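Hymnal and Liturgy Revision Project
Progress report, second instalment period
To: Maarten Brouwer, Chauvin Fund
From: Helmut Ruppert, project lead
30/06/2026

Maarten, sorry this is landing on the last day. Funeral yesterday, two baptisms on the weekend, you know how it goes.

Where we are

The new congregational prayer book is past the halfway mark. Drafted and agreed: morning prayer, evening prayer, the baptism service, the short form for home visits. Drafted but still being argued over: the marriage service and the burial service. Not started: the Good Friday readings. Those were meant to be started by now, see below.

Hymns. We set out to look at 177 texts from the old book. All have had a first reading. Second reading is going slower, mostly because of the German originals, where the old English versions wander a long way from what was written. 25 have gone to a retranslation. 16 of those are back and can be sung, more or less, to the tunes people know. One has a line in the third verse that can't be sung by anyone with lungs. It has gone back.

The language question

You asked in your last letter how we are handling "thee" and "thou". Short answer, we're keeping them in the psalms people know by heart and in the burial committal, modern wording everywhere else. Longer answer is in the theology working paper I sent in the spring. Some of the older members at Skollano were upset at first. We went out and did a trial evening prayer with them, printed both ways side by side, and let them pick. They picked the new one for everything but the Nunc Dimittis. Fair enough. That one stays.

The confession has had more redrafts than anything else. The sticking point is "there is no health in us", which half the group want back and half find too much for people coming in off the street. Current draft leaves it out of Sunday use and puts it in for Lent. I think that holds.

Trials in the parishes

Skollano and Hirolura both used the draft evening prayer all through June. Hirolura also tried the new baptism service, once, with a family who had been warned they were going first. Feedback forms came back from both. Main points:

Type too small. We knew. Going up 2 points.
People lost their place at the responses. Bold is not enough, we will indent as well.
The silence after the reading is well liked. Several asked for it to be longer.
The blessing at the end of the baptism service reads like a notice. Agreed, being rewritten.
Jorka was meant to join the trial but their minister moved on in the middle of it and there's no replacement yet. Have asked the elders whether they'd go ahead with lay readers. No answer so far, will chase.

Home and small group use

This part grew. The short form was written for hospital and home visits but people have started using it themselves, at the table, after supper, doing the dishes. So we've made it a bit fuller. A psalm for each day, a short reading, the Lord's Prayer, one collect. It should fit on a folded card. The draft web page for it is up on the test site, plain as anything, and I'd be glad if you'd look at it before we put the link in the bulletins.

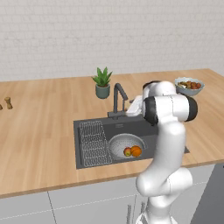
The collects for the card are the old ones, shortened. We were careful not to make them chatty. A tired person at the end of the day does not want to be addressed as a buddy. Wording for grace before meals is included on the back, in English and French, the Hirolura people asked for the French.

Money

On budget for printing and honoraria. Over on travel, becuase Skollano is a long drive and I went more often than planned. Under on music engraving, only becuase the retranslated hymns are late, so that will catch up. I'd like to move part of the engraving line into travel for now and true it up in the next period. Please let me know if the Fund wants a form for that.

What's late and why

Good Friday readings. The person doing them was ill through the spring, is better now and wants to carry on. I would rather wait than hand it to someone else. Marriage service needs one more meeting, on the vows only. Permissions for the newer tunes, letters sent, replies slow.

Next period

Finish second reading of the hymns. Settle marriage and burial. Start Good Friday. Larger type proof to both trial parishes. Card printed and out to anybody who does home visits. Decision on Jorka either way.

Receipts to follow in the post, the scanner at the church office is down.

Helmut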